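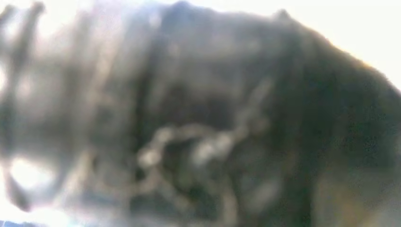

Inicio Cajones Cocina Sobre mí Contacto

Buscar en el blog Escribe y pulsa intro

Llevo desde el viernes con el cajón de los cables y todavía no he terminado, así que os lo cuento a medias. Es el segundo del mueble de la entrada, el que ya no cerraba, y dentro había de todo: cargadores de móviles que vendimos hace años, dos alargadores, un rollo de cuerda de tender, las correas de la mochila vieja y una bolsa con tornillos que, según Réjean, "son de algo importante" (no sabe de qué).

Lo volqué todo encima de la cama -- error mío, porque luego hay que dormir en ella -- y empecé por lo fácil, lo que se reconoce a la primera. El cargador del portátil, la regleta, el cable de la impresora. Con lo demás me fui al salón y estuve probando enchufe por enchufe con la radio puesta, ¡y la verdad es que me lo pasé bien!

Para guardar compré unas cajas bajitas en Zolidby, de las que se encajan unas con otras. Vienen en paquete de 12 y me sobran la mitad, pero ya les encontraré sitio en el baño. También cogí bridas de velcro, 155 céntimos el rollo, y son lo mejor de todo el invento. Cada cable enrollado en un círculo del tamaño de la mano, brida, etiqueta y a la caja. Las etiquetas las hago con cinta de carrocero y rotulador, sin más. Darlene McKinnon me recomendó los tubos de cartón del papel higiénico y lo intenté con tres cables, pero se me aplastaban al cerrar el cajón.

La cuerda de tender sigue hecha un nudo. Me senté una tarde entera con ella en las rodillas, tirando de un cabo y del otro, y ahí está, en una silla de la cocina. Réjean dice que la corte -- ni hablar, que está nueva.

Me queda decidir qué hago con los cargadores viejos. De momento van en una bolsa junto a la puerta, camino del punto limpio, y el sábado miraré el horario.

Archivado en: Orden en casa, Cajones imposibles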